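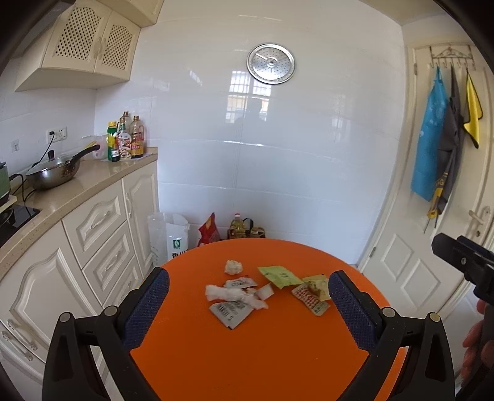
Efe Lawal asked last month whether the pads on the hand-held grippers really need looking after as often as the setup sheet claims, given that they look perfectly fine to her most mornings. A fair question, and since three other people have now stopped me in the hallway with some version of it, I thought I'd put a proper answer in the newsletter, with apologies to those of you who have heard me go on about pads before!

Our sheet says to wipe the pads every 400 grasps, and I still stand by it. Clearing a table is harder on a gripper than it sounds. Tissue leaves lint in a textured surface (the finer the texture, the better it hangs on), and sauce packets leave a film you can feel with a fingertip well before you can see it. Once both are in there together, a flat packet that should come up cleanly starts to slide, and you end up squeezing harder, and then the screws at the pivots begin to work loose, and then you come and find me.

So, the routine. Damp cloth first, along the grain of the pad and never across it. Then the soft brush from the Skalell kit, then a dry cloth. Let the pads sit open for 2 minutes before you close the jaws on anything. Please don't use the citrus cleaner, however nice it smells, as it softens the glue behind the pad. I lost a good pair that way in May and I'm still a little sore over it.

While the jaws are open, put a driver on both pivot screws. Snug is plenty. If one jaw drags as it comes in, back its screw off a hair and try again, and if it still drags, leave a note on the Hernness shelf with the tool and take the spare.

Obinna Briggs has been keeping the grasp log for the kitchen work, bless him, and the oldest pair of pads we have came off at 3,661 grasps. They were worn smooth at the tips but still nicely bonded, and I was prouder of them than I probably should be. The new Juretti pads are in the second drawer, 2 to a bag. Fit them as a pair, even when only one side looks tired, and write the changeover in the log before you go back to the table.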